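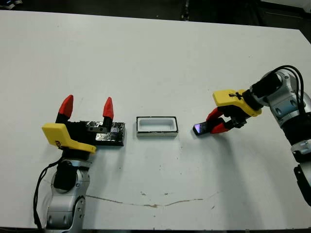

How many demonstrations do we need before it's worth training on a new task?

Fewer than most people expect for a first look, a lot more if you want it to hold up. On the two-arm setup we got a policy worth watching at 389 episodes, and it didn't settle down until 701.

Lists home | Threads | Search | Subscribe

Subject: Re: how many episodes per task?
Date: 9/23/25

Hi all,

Wenceslao asked the question that's at the top of the thread page now, and I've been itching to answer it at length because the last two weeks on Larnent have been so much fun! His message first:

> From: Wenceslao Vergara
>
> We're starting on small-object placing at Retamal and I have to give
> my manager a number. How many episodes do you record per task before
> you train anything? And do you keep the bad ones? Our operators fumble
> a lot with the second arm and I've been deleting every take where
> the grip slips. That's a big pile of deleted takes by now.
>
> Also, do you move things between takes or keep the layout fixed?
> We've been taping outlines on the table.

OK, so, bad takes first. Please stop deleting them! If the operator slips and then recovers, keep it, tag it "recovered" and move on. Those are gold for us. Our first batch was all spotless runs from our two best drivers, and the policy had no clue what to do when the fingers closed a bit off center. It just carried on to the tray with nothing in the grip (very confidently, too). Once we mixed the recoveries back in, it started going back for a second try. I about fell off my stool.

What we do throw out: takes where the operator stops to talk, takes where the two arms' clocks drift apart, and anything where a hand comes in to fix the layout partway through.

On layout, peel off the tape. We shift the box, the tray and the object a little after every take, and every 5 takes we turn one of them to a new angle. It feels slow. Operators grumble. But the taped version at Inosov learned the tape, as far as I can tell, and fell over when they changed tables. Leave the scuffs and chips on the tabletop alone too. We use a worn white one and I wouldn't swap it for a clean one now.

One more thing about the second arm. Let your people drive both from day one, even if one arm is mostly hovering while the other has the object. We tried recording one side at a time and stitching later, and the waiting arm came out stiff and got in the way. People get good at it faster than you'd think, usually by the second afternoon.

For your manager: I'd say 400 to look, 700 to trust, then see where it fails and record more of exactly that. The whole Larnent set across all tasks is at 3,420 now, and I'd guess the later episodes taught it more per hour than the early ones, simply from being aimed at the failures.

I can share our tag list and the operator sheet if anybody wants them. The sheet is two pages and has coffee on it but it's readable. Also, Utoria folks, are you still planning to post your grip-force logs in November? Would love to line them up with ours!

Happy recording,
Larnent bench

4 replies | 11 shares
Last updated: yesterday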